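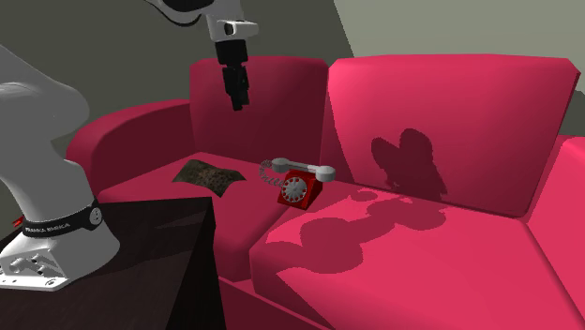 How far from the edge of the table should the arm be mounted?

Set the mounting flange back far enough that all four clamps bear on solid tabletop, and no closer to any edge than the clearance marked on the drilling template. The same distance applies whether the arm is installed in a private home or at a shared bench.

Category: Setup Guides > Arm Mounting and First Motion

Section 2. Mounting the Arm and Making the First Moves

This section applies to table installations built with the Mamevard bracket set and operated through the Umodari control software. Builders using the Ditthorpe workshop benches should also read the bench rules posted at the tool desk, which take priority where they differ.

Before You Begin

The table must stand on a level floor and must not rock when pushed from any side. Tables with folding legs or casters are not suitable. The installation requires two adults for lifting.

CAUTION: Keep the power supply disconnected until step 8. The arm can fold under its own weight if it is lifted by the wrist or forearm.

Mounting

1. Clear the tabletop and wipe it with a dry cloth.

2. Tape the drilling template in position. Confirm that the arrow on the template points toward the intended work area.

3. Drill the mounting holes and remove all chips from both faces of the tabletop.

4. Place the Mamevard backing plate under the table and hold it with the two locating pins.

5. With one person supporting the base and the other supporting the upper link, lower the arm onto the holes. Do not slide the base across the table to align it.

6. Insert the bolts by hand, then tighten them in a crosswise pattern. Tighten each bolt a second time after the full pattern is complete.

7. Connect the control cable and the power cable at the base. Secure both with the supplied strain relief so that neither can be pulled by a moving link.

8. Connect the power supply and switch on the controller.

NOTE: The controller performs a self-check at startup. If code 551 is displayed, the base connection is incomplete. Switch off, reseat the control cable and repeat step 8.

Setting the Work Area

9. In Umodari, open the Work Area page and enter the height of the tabletop above the floor.

10. Add every fixed item within reach as a keep-out block. Furniture is to be entered at its full height, including cushions and backrests.

11. Set the lowest permitted point of the gripper. For soft surfaces, increase this value by 16 mm, as upholstery can shift between sessions.

12. Run the planned path in simulation and correct any contact warning before proceeding.

First Motion

13. Stand outside the reach of the arm with the stop button in hand.

14. Select Slow Mode and move each joint separately, beginning at the base.

15. Close the gripper with nothing in it, raise it to the ready height and hold it there. Check for drift on the Umodari position display.

16. Return the arm to the rest pose and check the bolts for movement.

CAUTION: Do not leave Slow Mode until the arm has completed 500 cycles without a fault. The cycle count is stored in the controller and is not cleared by a restart.

If the arm drifts or vibrates - even slightly - switch off the controller and repeat steps 6 and 7. Continued vibration after retightening indicates a table that is too light for the arm. Fit the Fedoruk floor brace described in Section 3 before using the arm again.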